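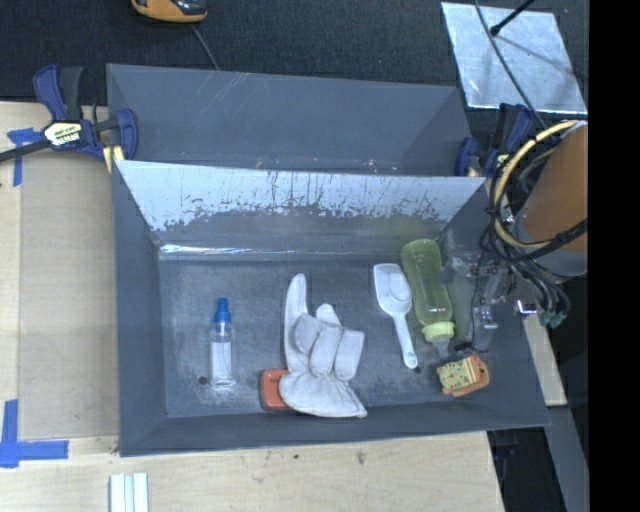 Grey bin, utility shelf contents, Sunday.

Sorting the utility shelf at Kostcombe, part 3. The bin has sloped sides, so small items slide to the middle when it is carried.

The white scoop stays with the washing powder. It holds 206 ml to the brim by kitchen scale and water. The cloth glove and the orange sponge go under the sink. The clear bottle with the blue cap goes on the top shelf, upright. The toy clock goes back to the toy box.

Bin weight when empty: 770 g. Next month, the Gromska drawers.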